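Mimeler compares wrist cameras and grippers for close-range handling

Mimeler has completed the first stage of a comparison of grippers and wrist-mounted cameras for use with open containers. The work was carried out at the company's test hall in Trevora during the spring and ended in May. A second stage, which will look at arm controllers, is scheduled to begin in September.

The comparison covers two gripper types and three small cameras, all fitted in turn to the same arm. One gripper, supplied by Auer, uses rigid parallel fingers. The other was developed by Ultska and has fingers with a soft inner face. The arm, the mounting plate and the control software were left unchanged throughout so that differences between runs could be traced to the part being tested.

A total of 715 runs were recorded. In each run the arm approached an open cup or bowl from a set starting point, closed the fingers on the outer wall, lifted the container and placed it on a marked position. A run was counted as complete if the container was set down upright within the marked area. Operators did not step in once a run had started, except where the safety limit on the arm was reached.

Of the runs that were not complete, 42 were stopped by the control software before the fingers had closed. Mimeler reports that most of these stops took place in the last part of the approach, when the camera was nearest to the container and the software could no longer find a reliable outline. The remaining failures were divided between slips during the lift and containers set down outside the marked area.
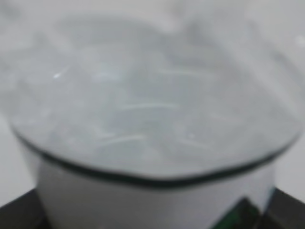
Camera performance at short distance has therefore become the main subject of the first report. Two of the cameras tested have a fixed focus, and the third adjusts its focus as the arm moves. Pale containers with pale contents proved the most demanding group for all three. In a close view of a white container, the surface inside can blur into a haze of soft gray, with its far edge merging into the background, while the near rim remains as a thin dark line. The report recommends that the near rim be used as the main reference during the final approach and that the far edge be given less weight once the camera has passed a set distance.

The adjustable camera gave sharper images at short range but needed additional time to settle after each movement. The test team added a brief pause before the fingers closed, which made the runs longer. Whether this delay is acceptable will depend on the task, and the report makes no general ruling on the point. Both fixed-focus models responded without delay and were easier to mount – an advantage on arms with limited space at the wrist.

The two grippers showed smaller differences than the cameras. The rigid fingers returned to the same position more consistently, and the soft-faced fingers were more tolerant of containers that stood slightly off center. Tapered walls caused slips with both types when the grip was placed too low. A revised grip height was introduced partway through the program and was used in the final 253 runs. Results from before and after this change are listed separately in the report and should not be combined.

Lighting was kept even for most of the work. A limited set of runs was also made with a single lamp placed to one side of the table, in order to check how reflections on the contents affected the software. Small bright glints were at times mistaken for part of the rim. Mimeler has since adjusted the filter settings and will repeat these runs before drawing conclusions.

In the second stage, two controllers will be tested with one gripper and one camera selected from the present group. The plan calls for 1,000 runs, including a larger share with dark and transparent containers. Auer and Ultska will each receive the full data from runs made with their own equipment, together with the shared settings for the arm and cameras.

The first report is available on request from the Mimeler office in Trevora. Organizations that wish to propose a camera or controller for later testing may submit technical details to the same office before the end of August.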